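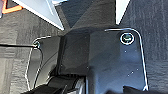

How often do the bracket plate screws on a gripper need to be checked?
Check them every 17 days on a cell that runs one shift, and every time the wrist has been taken off the arm. The check takes a few minutes with a hand driver and does not require removing the gripper.

Stavar Gripper Service Kit for Lokska Two-Plate Grippers

The Stavar service kit covers routine care of Lokska grippers with side bracket plates. It contains the wear parts and small hardware for one full service, packed in a tray in the order they are used.

In the kit
Bracket plate screws, full set
Cable clips and ties
Drive grease, one tube
Lint-free wipes
Soft nylon brush
Lens cloth for the wrist camera
Service record card

Fits
Lokska 17 and Lokska 18. The older Lokska grippers with a one-piece housing use a different screw length and need the Velano adapter pack, sold separately.

Before you start
Park the arm in its service pose with the jaws half open. Lock out power and air at the cell cabinet. The jaws can still move by hand after power is off, so keep fingers clear of the drive. Clear parts off the work surface under the gripper.

Service steps
Brush dust and fibers off both bracket plates. Cells with felt or carpet work surfaces collect more lint and should be brushed weekly.
Wipe the plates dry. Do not use solvent on the plate finish.
Replace the bracket plate screws one at a time, so the plates stay located. Tighten to the value on the record card.
Follow each cable from the gripper back to the first clip on the arm. Replace any clip that has cracked or lets the cable slide.
Brush old grease out of the drive. Apply a thin line of new grease and work the jaws open and closed by hand five times.
Clean the camera lens with the dry cloth only.
Restore power, home the gripper, and run it at low speed before returning the cell to production.

If the cable runs across the gripper's path when the wrist is turned to its limit, move the first clip closer to the wrist and leave enough slack for a full turn. A tight cable will pull on its connector long before it breaks, and the usual symptom is a gripper fault that clears when the arm goes back to home.

Recalibrate the camera if the bracket plates were removed. Replacing screws one at a time does not normally call for it, but run the Lokska position test if pick accuracy has changed.

Ordering
Part number 181. Sold singly. Screw sets and grease can also be ordered on their own through Opoku, our parts distributor. Store unopened grease indoors, cap up.

Related items
Velano adapter pack
Stavar hand torque driver
Replacement record cards, pad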